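The Patient Is a Rectangle of Skin

Search this site Search Go

The coffee at the Bromuvel open day came in paper cups with a slogan on the side: "Closer to closed." It took me most of a morning to work out that this was a claim about stitching.

Bromuvel has the top two floors of an old shoe warehouse behind the Vương food market, and once a year it lets people in. I had been sent a badge, a schedule and a map on which the restrooms were drawn larger than the laboratory. There were 21 of us on the ten o'clock tour. I know because we were made to number off at the fire door, like a school trip, and I was 16.

The company wants to build software that can sew up a cut in human skin. It doesn't make the robot arms and is careful to say so. What it makes is a program called Postik, which is meant to watch a surgeon stitch through the arms, learn the motions, and in time do some of them alone. "In time" was a phrase I heard a good deal. I began putting a tick in my notebook when it came up and gave up before lunch.

We started, as these things do, in a room with beanbags. A man from sales showed slides. One had a clock face on it and the words "Half of surgery is housekeeping," which drew a laugh from the students in front and a long look from a woman behind me who had mentioned in the elevator that she was a theater nurse. She asked where the half came from. He said it was more of a feeling than a number. She wrote that down, and so did I.

Then came a film, with drums. A hand closed, a metal jaw closed, a sunrise happened. I have seen the same sunrise sell mattresses.

The part worth getting out of bed for was upstairs. Tín Tạ runs the stitching bench and has done since the company was five people and a rented table. He's a slight man with a low voice, and he did something I have rarely seen at an open day: he began with what doesn't work. Postik, he told us, loses the thread. It knows where the needle is most of the time, because the needle is stiff and has one shape. Thread has any shape it likes. It lies down, it stands up, it goes behind things. A child of four can follow a piece of string across a carpet, he said, and he has spent three years on the string.

He also told us, before we had a chance to be impressed, that we would be watching a person. An operator sat at a console on the far side of a partition and moved the instruments by hand controls. Every motion was recorded, along with the camera view, and the recordings are what the software is fed. So the robot at this robot demonstration was a very expensive pair of tweezers with somebody's fingers on the other end. I don't say that to sneer. I say it because the invitation promised "autonomous wound closure, live," and the man in charge of the bench evidently hadn't been shown the invitation.

We stood in front of a large monitor and the talking stopped. It's a strange thing to watch with a paper cup in your hand. The view is close and the edges are dark, and after a minute you lose any sense of how big things are. The jaws look like something you could hang a coat on. 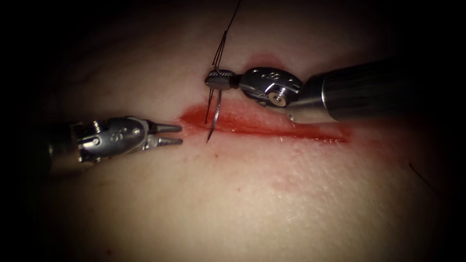
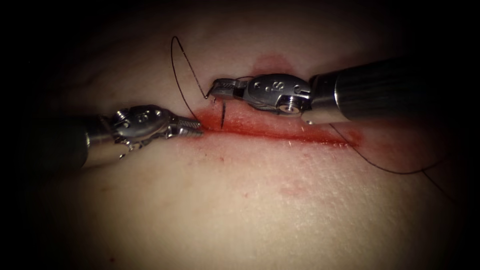 Is the robot deciding where to put the stitches?

At this stage the operator decides everything: where the needle goes in, how deep, how hard to pull and when to let go. The software only records. In a separate set of trials it is allowed to suggest the next entry point, and the operator can take the suggestion or ignore it.

I wanted to know how often it is ignored. Tín Tạ said he would rather not give a figure that would end up on a slide, and he glanced toward the stairs as he said it. I liked him for that, though I'd have liked the figure more.

What struck me, standing there, was how much of the job has no glamour in it at all. The stitch itself is a moment. Around it sits a great deal of fetching and arranging: turn the needle to a better angle, get the other jaws ready to take it, move the thread out of the way, find that it has drifted back. Surgeons do this without thinking, and ask one to explain it and you'll get a shrug. Teaching it to a machine means somebody has to write down the shrug.

The other problem is feel. The operator has very little of it through these controls and goes by sight, judging the pull by the way the skin puckers. If you train a program on people who are working without touch, I asked, don't you end up with a program that has learned to get by without touch? He thought about it for long enough that one of the students checked her phone. "Yes," he said. "That might be fine. It might be the thing that sinks us." He has asked for force sensors in the next budget. He asked in the last one too.

The nurse had better questions than mine. She wanted to know about tissue that tears. She wanted to know what happens when a patient breathes, since a bench doesn't. She wanted to know who is holding the needle, in the legal sense, on the day the suggestion is bad and a tired resident accepts it. To the first, they have begun to look at it. To the second, there is a moving platform on order, due in August. To the third, the man from sales came up the stairs with great timing and said there was a whole team thinking about exactly that. I asked to meet the team. It was at lunch.

I should be fair to the place. The people on the upper floor are serious and seem underfunded compared with the beanbags. The recordings they make are shared with a small training firm, Omo, which uses them to show beginners what a bad needle angle looks like before they ever pick one up. That struck me as the most useful thing in the building, and it got one line in the brochure, under parking. A trainee who sees where an experienced hand hesitates has learned something. It doesn't need a sunrise.

But I have been going to these events for long enough to know the shape of them. There is a thing that works, and it's modest. There is a thing that is wanted, and it's huge. The brochure stands halfway between the two and waves at both. In the Bromuvel version, the modest thing is a careful library of people sewing, and the huge thing is an operating room where the surgeon steps back at the end and lets the machine close. Between them lie thread, breath, touch, tearing and the law, and I saw a plan for two of those, one of which is a platform that hasn't been delivered.

Supporters will say that every tool looked silly at the start. Some did. A lot of silly-looking tools were also silly, and we don't hear much about them because they have no open days anymore. I would be easier in my mind if the company published its failures alongside its film – the dropped needles, the lost threads, the suggestions waved away. Tín Tạ told me he keeps them all, filed and labeled, and that they're the best part of the collection. He would show them to anyone. The decision isn't his.

The tour ended in the gift area. There was a foam skin pad with a plastic needle driver for children, which sold out while I was standing there, and a tote bag with the slogan on it. At the door they handed out a card asking how likely we were, on a scale of one to ten, to let Postik close a wound on a member of our own family. I watched the nurse fill hers in. She left the scale blank and wrote in the margin, in very small print, and kept going on the back.

I put down a three and asked for my coat.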